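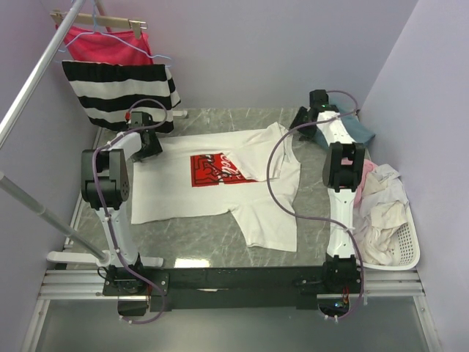

Reply from Prekell retail desk: We can't see the ticket in question from our end until the store sends the terminal number. Please ask for the number printed on the back of the unit, starting with the letter P.

Ticket 202
Subject: Scratch tickets rejected at validation, Harow counter
Product: Prekell lottery terminal, countertop model
Site: Dridport Fuel and Grocery, Harow branch
Priority: Normal, raised to High
Status: Closed

Original report from store

Since the morning shift our lottery terminal will not pay out on scratch tickets from one game. The customer hands over a winning ticket, we scan the barcode, and the screen says TICKET NOT ACTIVE - SEE RETAILER. We are the retailer. Draw game tickets validate fine. Scratch tickets from the other games validate fine. We have restarted the terminal twice and cleaned the scanner glass.

One customer has a ticket showing a 1,000 dollar prize and wants to know if it is good. We told her to sign the back and keep it. She is calling the store every couple of hours.

Terminal number has been added to the ticket.

Support, first response

Thank you for the number. The terminal is online and has been reporting normally. Last settlement went through. No hardware faults logged.

"Ticket not active" is not a scanner error. The barcode was read correctly and the central system answered. The answer was that the pack the ticket came from has never been activated for sale. Please do the following:

1. Find the pack the ticket was sold from. The pack number is printed on the last ticket and on the wrapper.
2. From the main menu choose Instant, then Pack Status.
3. Scan the pack barcode and write down what the screen shows.

Please don't activate anything yet. If a pack is marked as missing or stolen, trying to activate it will lock the terminal.

Store

The wrapper is gone. Pack number taken from the last ticket. Pack Status shows IN TRANSIT. The pack is in bin 47 of the dispenser and more than half of it has been sold.

Support

In Transit means the delivery was never confirmed at the terminal. When the courier drops off a shipment, someone has to scan the shipping label under Instant, Receive Order. After that each pack goes to Received, and then to Active when it is put out for sale. Your pack skipped both steps. The terminal doesn't know when a ticket leaves the dispenser, so it can't stop you from selling out of a pack that isn't active.

Do you still have the packing slip or the outer box?

Store

Box was thrown out. We have the packing slip. It lists 2 packs of this game. The other one is in the safe, unopened.

Support

Good. Scan the barcode at the top of the packing slip under Receive Order. It does the same thing as the label on the box.

Store

Scanned. Screen says ORDER NOT ASSIGNED TO THIS LOCATION.

Priority changed to High.

Support

Checked with the warehouse. The order was entered for the Ajayi Street branch, which has the same owner and is one line above yours in the delivery list. The courier paperwork had the Harow address on it, so the box went to you while the system was waiting for it at Ajayi Street. Did that branch get a box meant for you?

Store

Called them. They have a box in the back office they could not receive either. They left it sealed and were going to ask about it.

Support

Both orders have been reassigned. Please leave the boxes where they are. There is no need to swap them - moving packs between stores now would mean a transfer form for each one.

Steps for the Harow terminal:

1. Sign off and sign on again so the order list refreshes.
2. Scan the packing slip under Receive Order.
3. Check that both packs show Received.
4. Activate only the pack in bin 47. Leave the one in the safe as it is until you need it.
5. Print the Pack Status report and keep it with the shift paperwork.

Ajayi Street should do steps 1 to 3.

Store

Done. Both packs show Received, pack in bin 47 now shows Active. Tried one of the small winners a customer had left with us and it paid. Report printed.

What about the 1,000 dollar ticket?

Support

The store can't pay that amount on this terminal. Scan the ticket when she comes in. If it is a valid winner the screen will say CLAIM AT LOTTERY OFFICE and a claim slip will print. Give her the slip and the ticket back. Tickets sold before activation are treated the same as any others in the pack once it is active, and a note about the delivery mix-up has been added to the pack record in case the claims office asks.

Store

She came in at 4:30. Claim slip printed. Gave her both.

For the settlement, will we be charged for the whole pack today?

Support

No. The billing date runs from activation, so the pack will be on your next statement under the normal terms. Closing this ticket. Reply here to reopen it if the pack doesn't show up on that statement.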